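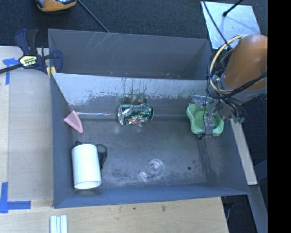
Ticket: mixed bin picking, household items
Site: Vurnness
Opened: 7/14/26
Status: open, waiting on retest

Etmont asked if the cell can take over clearing the mixed bin so a person doesn't have to. Target is 100 items without anyone reaching in. Best run so far is 10.

Symptoms
Dented soda can at the foot of the divider gets skipped. The planner returns "no valid approach" and moves on to the next item.
Clear plastic is missed completely in most runs. Depth shows bare floor.
Light green dish near the right wall is the best candidate in the bin. Fingers can get over the rim, but the grip slips on two of every three lifts.
White cylinder is fine on its own. With the looped black cord next to it, the cord comes up too.

Tried so far
1. Recalibrated the camera. No change.
2. Checked the clamp on the bin corner. Tight.
3. Lowered finger speed to 200 mm/s. Dish slips less, still not good enough.
4. Put matte tape over the shiny upper part of the divider for one run. The can was found every time – the planner had been treating its reflection as a second object. Tape removed afterward, it caught on the fingers.
5. Loaded the Kudico model trained on 2000 extra grasps. Better on the can, no better on clear plastic.

Answer for Etmont
Not yet for a bin like this one. Solid, opaque items away from the walls, yes. Clear items and anything with a cord still need a person.

Next
Repaint the divider flat gray. Ask Honorato for softer finger pads and repeat step 3 with them. Clear plastic moved to its own ticket.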